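Bench Materials Technician (part-time), Durneck

Jaltent is hiring a part-time technician to prepare and maintain the work surfaces and small objects used at its Durneck site. The position starts in September and reports to Safta Crăciun, Materials Lead.

The Durneck room uses speckled beige tabletops. Crumbs, lint, and light scuffs are hard to see against the speckle, so surfaces are inspected under a low side light and wiped before each session. A single object is normally on the table at a time. Current stock includes tapered and pointed pieces, which roll or tip more easily than blocks and must be set down in the orientation given on the session sheet.
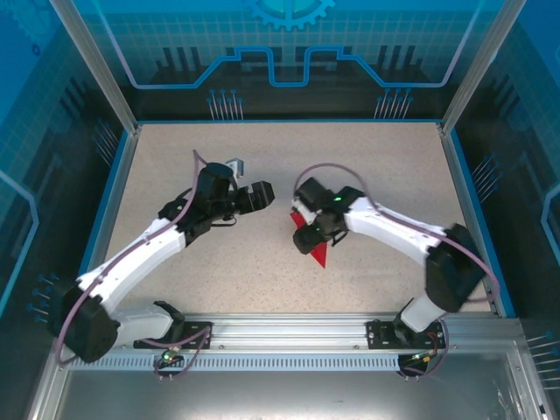
Duties

Inspect and clean tabletops before the first session and at each object change.
Set out objects by position and orientation, and record both on the session sheet.
Check pointed pieces for bent or blunted tips. Remove damaged pieces and tag them.
Maintain the object inventory, currently 3,535 entries, including color, maximum length, and weight.
Inspect printed wall panels for lifting edges and report any that need replacement.
Return objects to the Jatholm storeroom at close and sign the bin list.

Objects are weighed on receipt and again after every 100 sessions. A piece that has lost material is retired, and the entry is closed with a note. Entries are never reused.
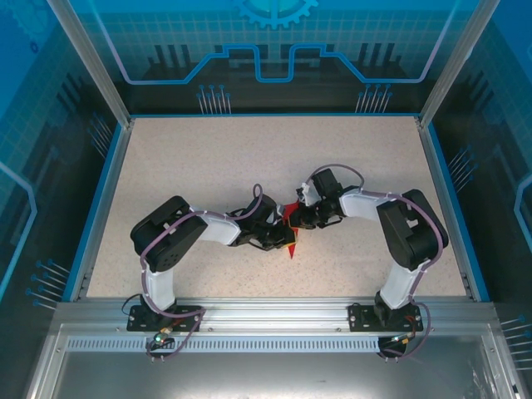 Red object near the middle of the table, pointed tip down.

Requirements

Experience in stock control, inspection, model making, or a similar bench trade.
Accurate use of calipers and a digital scale.
Legible handwriting. Session sheets are kept on paper and entered in Chamoun, our inventory system, the same day.
Normal or corrected color vision. Objects are logged by color name from a fixed list.
Ability to stand for up to two hours at a time and lift storage bins.

Prior use of Chamoun is not required. Training takes 5 shifts and is paid at the full rate.

Hours

Four mornings a week, 7:30 a.m. to 12:30 p.m. Occasional afternoon cover is agreed in advance. This is a fixed-term position of one year, renewable once.

How to apply

Send a resume and a cover letter to Petrică Nistor, Personnel, Jaltent. State your earliest start date and describe one inventory or inspection record you have maintained, including how errors were corrected. Applicants called to interview will complete a short measuring exercise using calipers and a blank session sheet.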